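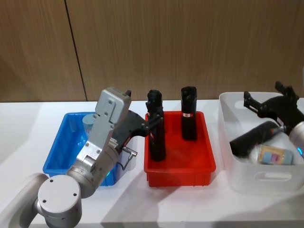

I have come to think that most households own too few bins and too many drawers. A drawer hides things. An open tray with low sides shows you what you have, and it takes two seconds to put something back.

Color matters more than people admit. My neighbor Fanni Mészáros sorted her pantry with paper labels, and within a month the labels were wrong and everyone ignored them. Then she switched to one blue tray and one red one. Cups go in blue. Jars and anything tall go in red. Her kids learned it in an afternoon – no reading required.

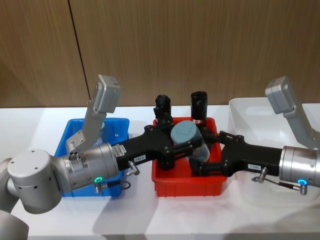
The usual complaint is that trays take up room on the table. They do. I would still give up that room, as I know what the other choice costs me. I once bought a third jar of pepper because two were lying at the back of a drawer.

I would also keep the number of trays small. Three is enough for one table. The Hitstead catalog offers a set of 10, and I can't imagine who remembers what goes in the seventh. Past a certain point you are sorting for the sake of it.

Tall things should stand up, too. Laid flat, they roll, and they cover whatever is under them. A jar standing in a tray can be picked up with one hand, and the gap it leaves tells you where it goes back.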